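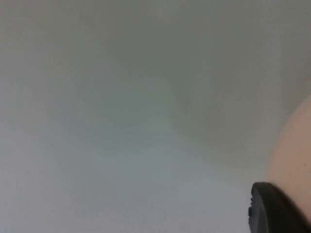 4.2 Open-day sessions

The second set of recordings was made during the public open day at the Juvholm site, in the same hall used for the bench trials in Section 4.1. Visitors were invited to stand at the workstation and hand objects to the arm, or take objects from it, under the supervision of one operator. The arm ran the Gisimeck handover controller with the parameters fixed in February. No tuning was done between the bench trials and the open day, and the controller was not restarted between visitors unless the operator requested it.

Of the 71 visitors who signed the consent form, 62 completed at least one handover in each direction. The remaining nine either left the queue or chose to watch. Each session began with a spoken briefing of four sentences, read from a card, and a single demonstration by the operator (Ga-eun Ji in the morning, Byung-chul Ji in the afternoon). The text of the card was the same in both halves of the day. Visitors were told where to stand but were given no instruction on how to hold the object or how quickly to move, as the purpose of the sessions was to observe untrained behavior.

Three streams were logged: joint torques, the state of the controller, and the video from the small camera near the gripper. The overhead camera used in the bench trials was left out. It would have recorded faces in the queue, and the consent form did not cover this. The loss of the overhead view matters mainly for the approach phase, where the distance between hand and gripper must now be estimated from the close camera alone.

That estimate is poor at short range. Figure 3 is representative of the difficult case. Skin is visible at the right edge, most likely a forearm or hand, but it is heavily blurred and no finger or joint can be made out. A dark part of the gripper overlaps it from the lower right corner, and the pale background is out of focus. A keypoint detector trained on whole hands has nothing to work with in such a frame. We therefore replaced the detector, for ranges below the near threshold, with a two-class segmentation that labels skin and gripper only and makes no attempt to name the body part.

The segmentation network was trained on 1000 labeled frames from the bench trials and was not retrained on open-day material. Labels were drawn by the two operators with the Chae annotation tool. Where the edge of the skin region was too soft to trace with confidence, the annotators marked a band of uncertain pixels, and this band was excluded from the loss. Frames in which the annotators disagreed on whether skin was present at all were discarded – a choice that probably favors the method and is taken up again in Section 6.

Two practical limits of the open-day format should be noted. First, visitors watched each other. A person near the end of the queue had seen about 48 handovers before attempting one, so the sessions cannot be treated as independent first encounters. Second, lighting in the hall changed during the day, and the exposure of the close camera was left on automatic. Brightness is consequently not comparable between sessions, and no feature that depends on absolute gray level was used in the analysis.

The controller stops the arm when contact torque exceeds the limit set in Section 3.3, independent of any camera output. This rule was active throughout. The segmentation was run offline on the recorded video and had no influence on the motion of the arm during the open day. The Hurnness gripper was fitted with the same finger pads as in the bench trials, and its closing force was held at the lower of the two settings.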